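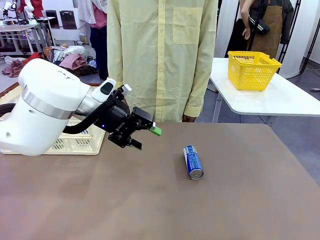 I have wanted to see inside a paper mill since I was a kid making lumpy grey sheets in Mum's laundry tub, so when Kokkonen announced an open day at its Gomeslow works I put my name down the same morning. It's a small mill, two streets back from the river, and it makes cotton paper for printmakers and bookbinders. If you've ever bought a pad of the heavy cream stuff with the rough edges, and then been too scared to draw on it, you'll know the sort of thing.

We went around in groups. Mine was led by Raili Kettunen, who has worked there long enough to have run every machine in the building, and who had to shout over most of them. She started us in the rag room. The cotton comes in as offcuts from shirt makers, all whites and creams, and someone still goes through it by hand for buttons and bits of elastic. There was a jar of rescued buttons on the windowsill (lovely ones, too, some of them shell) and I'm afraid I spent more time looking at that than at the cutter.

Next door is the beater, a long oval trough with a heavy roll at one end, and the pulp goes round and round in it like very slow porridge. Raili let us put our hands in a bucket of the finished stuff. It feels like nothing at all! Cool water with a bit of silk in it. She said the beating time makes more difference to the sheet than anything that happens later, and that the old hands used to judge it by feel and the newer ones use a tester, and that they still argue about it at morning tea.

The part I'd come for was the vat. Most of the mill's paper comes off a cylinder machine, but they keep one vat going for hand-made sheets, and a good vatman can pull about 100 of the large size in a shift. It looks so easy. Dip, lift, a shake forward, a shake sideways, and there's a sheet of paper lying on the mould. They let nine of us have a go. My first one had a hole in it big enough to post a letter through, and my second was thick at one end and see-through at the other, and I've brought both home and am ridiculously proud of them.

Upstairs is the drying loft, which was my favourite room in the whole place. Long timber louvres down both sides, sheets hanging in rows over the ropes, and a smell somewhere between clean washing and a library. Everyone's voices dropped when we got up there. I could have stayed all afternoon, but the next group was already on the stairs.

We finished in the sorting room, where each sheet is held up to a lamp and checked on both sides. The seconds are sold by weight in the little shop, and they're a bargain. I came away with a bundle of Carex, a greenish paper with flecks of sedge through it, and a few sheets of a dark blue called Jarovico that I have no plans for whatsoever. The colour was too good to leave behind.

A few practical things if you're thinking of going. The floor around the vat is wet, so wear proper shoes. The loft stairs are steep and there's no lift. Parking in the lane filled up early and I ended up over near the footy oval, a pleasant enough walk except for the trip back with an armful of paper and a headwind. Tea and a slice were two dollars in the old boiler house, and the lemon one had gone by the time I got there.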